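How I take care of light wood tables

July 2018

Many people wrote to me after my text about cutting boards and asked about tables. I am not a carpenter, but I have lived with pale wood furniture all my adult life, first in my parents' house and now in my own kitchen. I learned most of it from Grethe Fogh, who had the workshop below our apartment and who was very strict about soap.

First you must know what finish your table has. Put one drop of water on a place where it does not disturb, for example near a leg, and wait 20 minutes. If the drop stays round on the top, the table has lacquer or a hard oil. If the wood has become dark under the drop, it is soaped, or oiled a long time ago, and it needs more from you. Please do this test before you buy any product. I have seen a lacquered table with three layers of oil on it, and it was sticky until November. 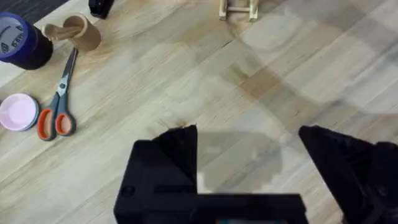
Pale planks with a soft sheen where the light falls on them.

Every day cleaning

A cloth, lukewarm water, and nothing more. Wring the cloth so hard that it does not drip, and wipe along the grain. Afterward go over with a dry cloth. The second cloth is the one people forget, and then they wonder why the wood feels rough after some months.

Do not use the green side of the sponge. Do not use dish liquid on a soaped table either, it takes the fat out of the wood and the surface becomes gray and thirsty.

Soap treatment

For soaped wood I use plain soap flakes without perfume or color. My recipe:

200 grams soap flakes
4 liters hot water

Stir until there are no lumps and let it become cool. It will be like a thin pudding. Put it on with a sponge, the whole table at one time, and leave it for some minutes. Take away what the wood has not drunk, and let the table dry until the next morning. The first time I do this 4 evenings in a row. After that it is enough when the table looks tired, for me that is every second month.

If you do only the spot where you eat, you get a spot where you eat. So always from edge to edge, also if it is boring.

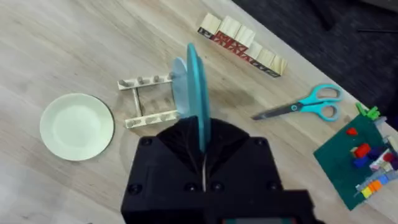

The soap gets old in the bucket, by the way. I keep what is left in a glass jar with a lid, and I throw it out when it begins to smell like a wet dog. Sólveig Ásgeirsdóttir wrote to me that she freezes hers in an ice cube tray and melts as many cubes as she needs. I have not tried it but it sounds practical, if you mark the tray well!

White rings from cups

A white ring means that moisture sits in the finish and has not gone down in the wood. On lacquer you can lay a dry cotton cloth over it and move a warm iron, without steam, over the cloth for a few seconds. Lift and look. Again a few seconds. It is better to do it six times short than one time long.

On soaped wood a ring mostly goes away with the next soap treatment. When it does not, sand very lightly with fine paper, along the grain, and soap the table again.

Dark rings are another story. They come often from iron, like a wet pan or a can that stood overnight. My neighbor Troels Riis used lemon juice on one, and the ring became paler, but also the wood around it, so he had then a large pale moon in his table. Try first on the underside.
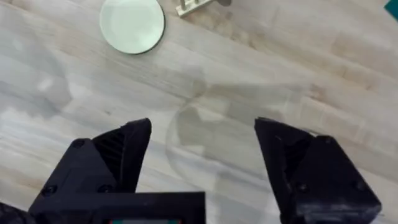
Candle wax you leave alone until it is hard. Then push it off with an old plastic card, held flat. The fat that stays in the wood you can draw up with kitchen paper and, again, the warm iron. Red candles leave color, and I have no good advice for that. I buy white ones now.

Crumbs in the joints

If your table is made of planks there will be small gaps where flour and crumbs collect. A wooden toothpick is good, a knife is bad. A soft, dry toothbrush does the long gaps quickly. Do not vacuum with the bare tube, it scratches.

When the heating is on in winter, the gaps become wider and in summer they close. This is normal for solid wood and you should not fill them with anything. What you fill in winter will be pressed out in summer and look ugly.

Sun

Pale wood becomes yellow where the sun comes, and a bowl that always has the same place will leave its shape on the table. Move your things a little every week. If you have extension leaves in a closet, let them lie out in the light for some time also, or they will have a different color when the guests come.

Next time I will write about oiled floors, and how to fold a soap cloth in the way Grethe showed me.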